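Kerndale – pharmacy import desk, two openings

Kerndale is hiring. Two people, August start, to handle customs paperwork for medicines coming in by road and sea. Mostly antibiotics and insulin. Cold chain expereince a big plus.

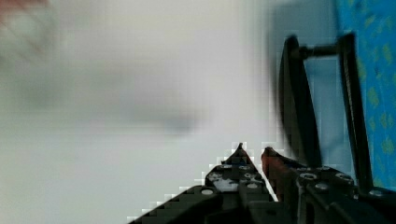
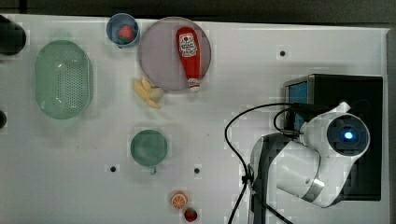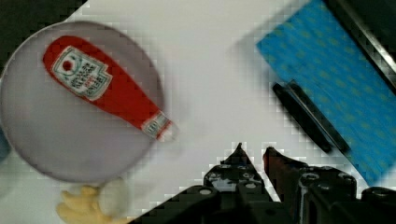
What you'd do
Check import licenses against shipping lists
Chase suppliers when a batch certificate is missing (often)
Keep the shortage list current for the 45 clinics we supply
Cover the late phone, until 8 pm, one week in four

What we need
Good written English, plus Urdu or Greek
Two years in freight, pharmacy or trade compliance
Ok with rules that change overnight – export bans, partial lifts, all of it

Pay and hours
$28 an hour, full time. Parking at the Felcombe site.

Apply
Resume and a short note to Urszula Nowakowski, import desk, Felcombe office. No cover letter templates pls. Interviews with Urszula and Danai Bakalis – 45 minutes, one short paper excercise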